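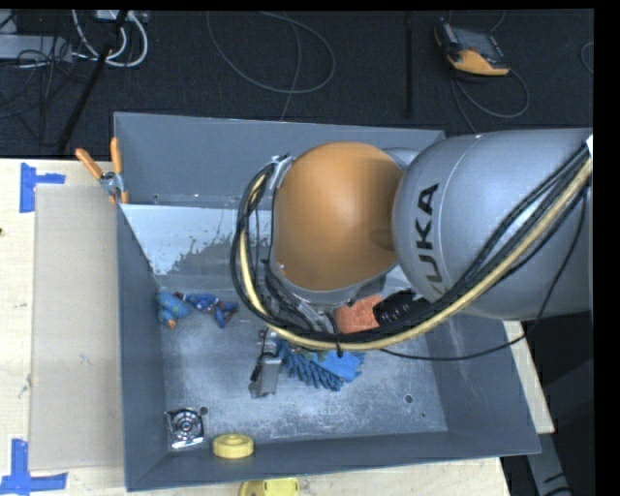 1. What we set out to check

Our module asked each pair to take a common claim about household storage and test whether it holds up. We picked the one Jocelyn's flatmates repeat every time the cleaning things spill out from under the sink: put everything in one big bin and you will always know where it is. Several storage guides from the library say much the same, in nicer words. We doubted it from the start, and the reader should bear that in mind.

2. The bin and what went in it

We used a large grey metal bin with tall sloping sides, set on a pale wooden table so that people could reach in without kneeling. The floor of it is scuffed. Into it went the sort of soft odds and ends that any cleaning cupboard collects: a blue thing with thick shaggy strands, a smoother and brighter blue cloth, a speckled orange-coral block like a sponge, something black and rounded, and other bits.

The mix matters more than we expected. The two blue items lie side by side on the bin floor and read as one heap at a glance. The orange block gives no trouble at all. Most of the advice we read talks about the size of the container and says very little about colour, which seems to us a large gap.

3. How we tested it

People from our year came to the table one at a time on a Friday and were asked to take out a named item. Each had several turns, 200 in all. We scored a turn as clean if the first thing touched was the thing asked for. Jolanta Chmielewska kept the sheet and Jocelyn Marquez called the items. Between turns we stirred the contents by hand, and I accept that one person's stirring is not another's.

For comparison we did 50 turns with the same things laid out in a shallow tray from the Gillow range, which we already had in the flat.

4. Results

Of the 200 turns with the bin, 83 per cent were clean. That sounds good, and a storage company would no doubt print it on a box. But a healthy person looking straight down into a bin in good light ought to manage nearly every time. Most of the misses were on the blue items, usually the smooth cloth when the shaggy one had been asked for, or the other way round.

The tray did better, though with 50 turns I would not lean on it. We also tried a Farah divider in the bin for the last 20 turns. It fell over twice and we took those turns out of the count – the 200 above does not include them.

5. What we make of it

The claim is half right. One bin does mean you know which container to look in. It does not mean you know where in the bin to look, and tall sides make this worse for anyone short. Jocelyn had to stand on tiptoe to see the near corner.

Jolanta thinks the result would change with fewer soft things and more bottles. Possibly. We have no figures for that, and neither do the guides.

6. Problems with the work

Everyone who took part knew us. The lighting changed during the afternoon. We should have written down which blue item was on top before each turn, and if another pair repeats this in October they should start there.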